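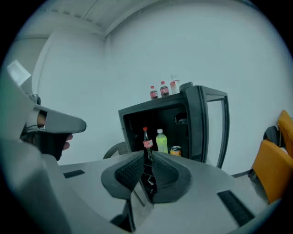 Why Old Mortar Fails First

Lime mortar is softer than the brick it holds. Under load it yields slightly, and hairline cracks can close again as dissolved lime is redeposited. Portland cement does neither. At the Brarkley mill, repointed in cement, moisture left through the brick faces and took the faces with it.

Zofia Duda surveyed 222 bays there and found spalling in 52. Joints had been cut to a depth of 31 mm and packed hard. Her specification calls for a lime putty mix, placed in two passes and kept damp under burlap.

Dagný Thoroddsen, who tests mortars at Arumugam, would accept a weak hydraulic lime on the north wall, where drying is slow. Work on that side resumes in April.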